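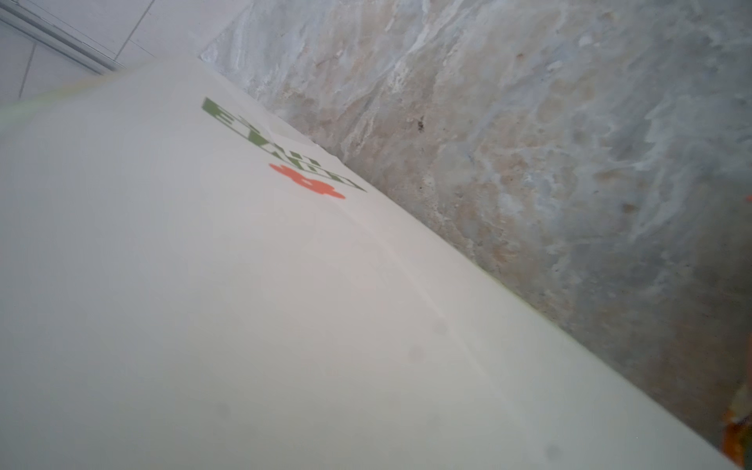
*Green letters on a cream background.*

# How does a train climb a really steep hill?

I grew up at the bottom of Stosley Hill, and my legs still remember it. Luckily we had the funicular! (Say it like this: few-NICK-you-lur.) It's a railway for hills that are much too steep for a regular train, and I rode it to school so often that the driver, Zainab Nnaji, let me ring the bell.

So why can't a regular train do it? Train wheels are smooth steel, and so are the rails. Smooth on smooth is great for rolling along flat ground, but on a steep slope the wheels would just spin and slip, like you in socks on a slide.

A funicular doesn't ask its wheels to do the climbing. It uses a cable instead — a super strong rope made of steel wires twisted together. There are 2 cars, one tied to each end of the cable, and the cable goes over a big wheel at the top of the hill. When one car comes down, the other one goes up.

Think of a seesaw. If you and a friend weigh the same, it only takes a little push to lift one of you, right? The car going down helps pull up the car going up, so the motor at the top only has to do a bit of the work. Very long ago, some funiculars had no motor at all. They filled a tank in the top car with water until it was heavier, let it roll down, and emptied the tank at the bottom. I love that!

Now for my favorite part. The track at Stosley is 1191 feet long, and for most of it there is only one track for both cars. They meet exactly halfway, where the track splits in two for a little stretch, and they slide right past each other. We always waved at the people in the other car (you have to, it's practically the law).

And if the cable broke? I asked Zainab that when I was six. She showed me the brakes under the floor, which grab the rail all by themselves if the cable ever goes loose. After that I sat in the front seat every time.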